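Favmont opens its workshop doors for a robot open day in Listinstead

Press release – for immediate use

We're having people round! This October we at Favmont are opening our Listinstead workshop to anyone who'd like to see two robot arms tidy a table, and I'm really hoping you'll come (and bring the children, and your nan, and whoever in the family always wants to know how things work).

I'm Kaj Brøndum and I look after the demonstrations here. Last spring we tried a small open evening, mostly for neighbours and a few people from the college, and we ran out of chairs before the first talk had started. So this time we've borrowed the big hall next door from our friends at Juhl and we have room for 200 visitors over the day. Doors open at 10 in the morning and the last demonstration starts at half past three.

What will you see? Mainly the sorting table. It's an ordinary wooden tabletop with an arm on each side, and the job is picking up loose bands and putting them in a tray. I know, it sounds like nothing! But a band is a horrible thing for a robot to pick up – it's thin and floppy, and it never lies the same way twice. A box is easy by comparison. We've been at this with our software partner Clinus since the winter, and our logbook now has 471 practice runs in it, including a fair few I'd rather not talk about.

Each demonstration lasts 30 minutes with time for questions, and we'll take 6 visitors at a time right up to the rail. Everyone else can follow on the big screen in the hall. Between demonstrations you can have a go at driving an arm yourself, slowly, with one of us standing next to you. My colleagues have got quite competitive about this, so don't be put off if somebody offers you a race.

There's tea and cake in the hall all day, and the whole thing is free. Parking is behind the building, but the yard fills up fast, so do take the bus if you can – it stops right outside the gate. 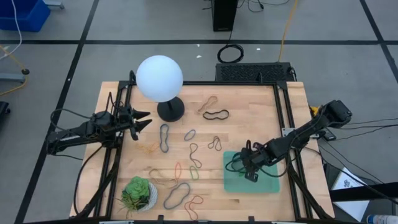
Do I need to book?

Only if you want a place at the rail, and you can do that by ringing the workshop or asking at the front desk when you arrive.

Schools are very welcome too, and we've kept the first hour for them. Teachers, please tell us your numbers beforehand so we can get enough squash in. Journalists and photographers can come along at any time, and I'm happy to chat before or after any of the demonstrations.

Press contact: Kaj Brøndum, Favmont, Listinstead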